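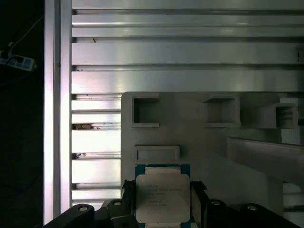
Workstation bench notes, March 2022

Right, catching up on the notebook, as I've let it slide and Stepan Kravets has started leaving question marks in the margin.

Where we are: Gillberg sent over the second lot of old desktop workstations and they're stacked along the wall by the Gorthorpe bench. I've got the one we're calling Bravo open at the moment. The plan hasn't changed – strip each one down, sort the memory, check the processor and the socket, build it back up, label it, on to the next. Trurbridge want theirs with the lids on and the asset numbers written somewhere sensible, so please no more marker pen on the front.

Pockets first. The light grey plate with the square pockets is now the only place a processor gets parked. I know the lids of the screw tubs are handy, I've done it myself, but they slide about and I found one processor sitting next to a dirty alcohol wipe. If a pocket has a processor in it, put a sticky note in front with the machine it came out of. I'd quite like a deeper set of pockets at some point, with a proper finger gap at the side (my fingertips are not small and I hate chasing a chip round a square hole). Have a go at drawing one if you fancy it!

Marking: I've been copying the lettering off each heat spreader into the sheet before anything else happens to it. It's tiny. Tilt it under the lamp until the glare slides off, read it aloud, write it down, read it back. I got through 11 of them and made a mess of one, a B where there should have been an 8, and that cost me most of a tea break.

Paste: still using up the old tube. Lint-free cloth and alcohol to clean, wipe one way, fresh bit of cloth each time. Please don't scrub in circles, it just drags the muck out to the edges.

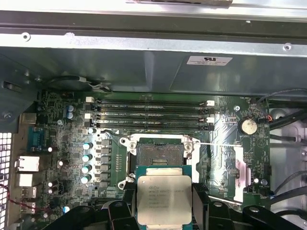
Memory is the thing holding me up now. The sticks came in one big antistatic bag, all sizes muddled together, and the sheet says 116 of them but I haven't sat down and checked. I want matched sets before any go in, so for now all four slots above the socket stay empty, and I'd rather leave it that way until the processor is in and the retention frame is shut. It gives you a lot more room for your hands, too. The white latches at the ends of the slots are old plastic and I don't trust them, so ease them open with a thumb and don't flick them.

Socket, while I'm on it. Look before you lower anything. Torch in from the side, check the whole contact field, then look again from the other side. Match the notches, hold the Xeon by its edges and bring it straight down. No sliding and no "just nudging it". Once it's sitting flat, close the frame and do up the screws a bit at a time, going corner to opposite corner.

Watch the thin grey wire that crosses the board from the corner of the socket frame. I'd like to tape it back on the next one before starting, I think it'll be less annoying.

Things still to do:
Sort the memory bag into sizes (me, with the radio on)
Order more alcohol, 3 bottles
Find the short screwdriver – whoever has it, no questions asked
Copy the Gillberg list into the new sheet
Ask Trurbridge if they want the certification stickers inside the cases left alone. I'm leaving them on for now

Stepan, you asked whether we'd be through this lot by the end of the month. Give me 9 more working days and a sorted bag of memory and I'd say yes. Bravo stays open on the bench over the weekend, dust cover on, please don't put your lunch on it.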